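Hand guiding or remote control for teaching memory insertion?
Pernirico Help > Arms and grippers > Teaching

Svetozár Holub
2 posts, joined in August

I'm recording demonstrations for a task where the arm takes a memory module out of a holder and puts it into a slot on a desktop motherboard. The board stays in its case and the case lies on its side. I've been moving the arm by hand in free-drive. The pickup plays back fine, but at the slot it goes down a little crooked and stops on the force limit. Would it be better to record with a remote controller? And should I tie the cables back first? Picture at the end.

Duangjai Srisuk
325 posts

Remote control for the last part. When you push the arm by hand, your own push gets mixed into the force reading, so the recording doesn't tell you much about what the module was doing in the slot. Hand guiding is fine for the pickup and the move across.

I'd split it in two. Guide by hand to a point straight above the slot and save that. Then switch to the controller, turn the speed down, lock the rotation and go straight down. Check that the latches are open before each take. If a take goes wrong, throw it out and start over - don't wiggle the module in and keep the recording, or you'll get the wiggle back later.

As for the cables, tie back anything that crosses your path to the slot. The rest can stay.

zitley_bench

We always did it by hand and it was OK. Try recalibrating the tool weight.

Svetozár Holub

Thanks both. Tool weight was off, fixed now. Will try the split way next.
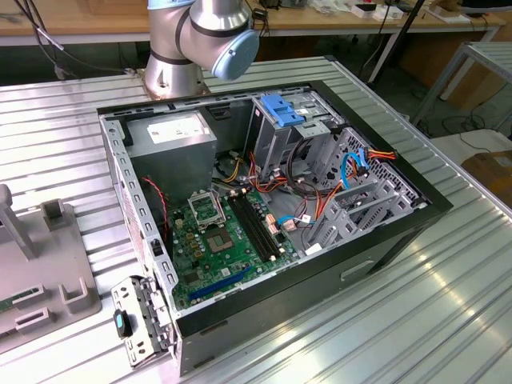 Case on the table, both memory slots empty, holders to the left.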